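Two weeks in Rantala

9 August 2025

We got back from Rantala last night and I want to write this up before the washing is done and I forget which parts annoyed me. We rented the upper half of a house from Jouko Valtonen, found through a small agency called Olletti. It was my turn to choose, so any complaints have been addressed to me.

Getting in

The key was supposed to be in a box by the gate. The code we had been sent was for a different property, and the agency phone went to a recorded message in Finnish. Kaisu Tuominen, who has the ground floor, heard us talking and rang Jouko, who read out the right number. We were inside 15 minutes later. Olletti did apologise, by email, the following afternoon.

The flat

Two bedrooms, as advertised, although the second is really a landing with a door put on it. Graham slept there and said it was fine apart from the light. There are no curtains on that side, only a thin blind, and in August it is still bright when you want to be asleep. Take an eye mask.

The kitchen was better than we are used to. Sharp knives, a decent frying pan, enough plates for a second sitting. The shower took a while to run warm and then stayed warm, so we stopped mentioning it after the first morning.

The deposit was 200 euros and was meant to be returned on the day we left. It hasn't arrived yet – I will add a note when it does. 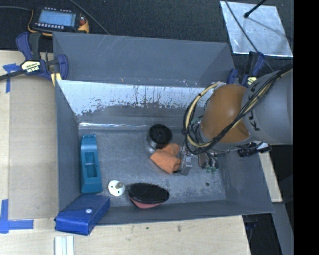

Eating and shopping

The nearest shop is at the bottom of the hill and shuts earlier than the sign says. We did one large shop on the way in and topped up on bread and milk. The café by the landing stage does a good salmon soup, and you get a second helping of bread if you take your bowl back to the counter.

We ate out properly twice. The first place was overpriced. The second, Brestus, we liked enough to book again, but they were closed for a family wedding.

Walks and the lake

The path round the lake is marked in yellow and takes a morning at our pace. It's boggy at the north end, where the boards have sunk. Rowing boats can be hired from the campsite, and the man there gave us an extra half hour because it was quiet.

Would we go back? Yes to the lake, probably yes to the flat. I'd book with Jouko directly.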